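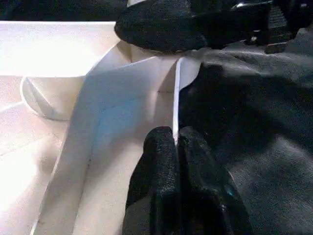

A white sheet with its folds in, held at the edge.

Thread on folding sheets, which is what I do for a good part of every week. A few people asked after my last post about packing orders, so I'm putting it all in one place.

I pack for a small homewares shop in Duludgate. Most orders get a big white sheet folded around the goods inside the box. The folding is slower than the taping and the labelling put together.

Look at the edge first. If the two sides don't line up where you pinch them, stop and shift one. You can't fix it later by pressing harder, you just get a second crease beside the first.

I pinch near the middle of the edge, then work outward. Starting at a corner pulls the whole thing crooked by the time you reach the other end. I did it from the corner for my first two months and threw out a lot of sheets.

Stand the sheet up a bit while you find the fold. Flat on the table it wants to slide, and you end up leaning on it with your forearm. Standing partly up, it stays where you put it and you can see both sides.

Grey shadows along the folds are useful. If the shadow is even the crease is even. Under the yellow bulb we used to have over the bench I couldn't see any of this. Cooler light made a bigger difference than any tool I've bought.

Tools, since that's always the next thing people ask about: a plain bone folder and a steel ruler. I've tried a plastic folder too. It left shiny streaks on the matte side, so it lives in the drawer now.

The sheets come from Pimaseck in cartons of 2,000. A carton is heavier than it looks. Slide it off the trolley — don't lift it — and cut the strap on the side away from you.

Let a new carton sit open overnight before you use it. Ours come in from a cold truck for most of the year and the top ones curl if you go straight at them. In March I didn't bother and spent the whole afternoon fighting the corners.

Order of folds for a plain box: long side in, other long side in, then the bottom up, then the flap. Leave the flap loose until the goods are in. A lot of people crease the flap first and then it's in the way.

Small flaps at the top of a fold are normal. It happens where the sheet is thicker and wants to spread. Flatten it with your thumb, don't trim it. A trimmed corner tears when the customer opens the box.

If you get a faint line across a panel from how the sheet was stored, leave it alone. It mostly goes once the panel is bent around something. Rubbing at it turns a faint line into a grubby line.

Clean hands. I keep a damp cloth and a dry towel at the end of the bench and use both every time I've touched a carton. White shows everything, and it's always on the outside fold.

Numbers for the people who like them: our biggest run was 346 orders for the Grerkmont spring market. I folded 10 at a time, stacked them crosswise, then packed those before folding any more. Bigger stacks lean over and the bottom ones get squashed.

Stack size depends on your bench. Mine is narrow and there's a label printer at one end that I can't move. If you've got a wide table, go for it, just don't stack them next to a window that opens.

Someone asked about the Ofori folding board. I used one for a while. It's good for small, square things and no help with anything long, because the sheet hangs over both ends and drags. I gave ours to the front counter for gift boxes.

Mugs and bowls: fold the sheet on the diagonal and lay the piece in the centre. The slope of the long panel takes it down into the corner of the box. Tuck the handle side in last.

Tea towels and other flat things: fewer folds. One each way is plenty. Extra layers make the parcel thicker and sometimes that tips it into the next postage price.

Spoiled sheets go in a bin under the bench. I tear them into strips and use those to fill gaps in the boxes. Anything with tape on it gets the tape pulled off first.

One more on creasing. Go over it once with your finger, once with the folder, same direction both times. Going back and forth walks the fold sideways — not by much, but you'll see it when the panels meet.

I'll do a separate thread on box sizes when I've finished re-labelling the shelf. Right now the medium and the large are in each other's spots and I keep grabbing the wrong one.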